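Jun 4, 2022

Still raining at Grestthorpe, still reading the soup chapter. I promised Elli Ahonen I would give the Surari method a fair try before I made fun of it, and I am trying, but the book makes it hard. It wants me to believe that supper gets easier once you "meet your pot." I have met my pot. It burns rice.

The idea, as far as I can dig it out, is that you lay everything out before you cook, one pot, one spoon, whatever vegetable you have, and look at it for a while. Seven minutes, the book says. Why seven? No reason given. Cieślak, who wrote the foreword, claims it changed the way he eats. He also claims to sleep on the floor, so I don't know how much weight to give that.

Elli says the small pot is the whole point — you can't make too much in it. That part I half believe. I threw out most of a bean stew in the big one and felt bad about it for days. But a small steel pot is a small steel pot, and Munik wants 30 dollars for theirs, plus shipping. 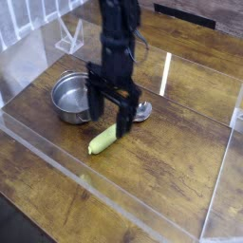
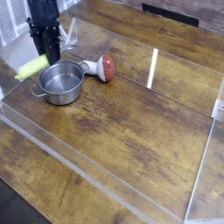 The little steel pot, with something green and long beside it. The mushroom is only in the second one.

I keep going back to these two. A mushroom with a reddish-brown cap, fine, but it's a toy, and you can't learn much about soup from a toy mushroom. The spoon looks a decent size next to that pot. I do like the tabletop, all streaky and worn. Mine has one scorch mark and a wobble.

What I would really want to know is whether a pot that size holds supper for two. The handles look short or thin to me and I'd want a towel on them. The book skips handles completely. It does have a full page on breathing.

Tried the laying-out business tonight anyway. One onion, two carrots, the dented saucepan. Looked at them. Felt silly after a minute or so and started chopping. The soup was all right, a bit thin, needed salt. I would have made the same soup without the book.

Must write back to Elli, and find the lid to that saucepan.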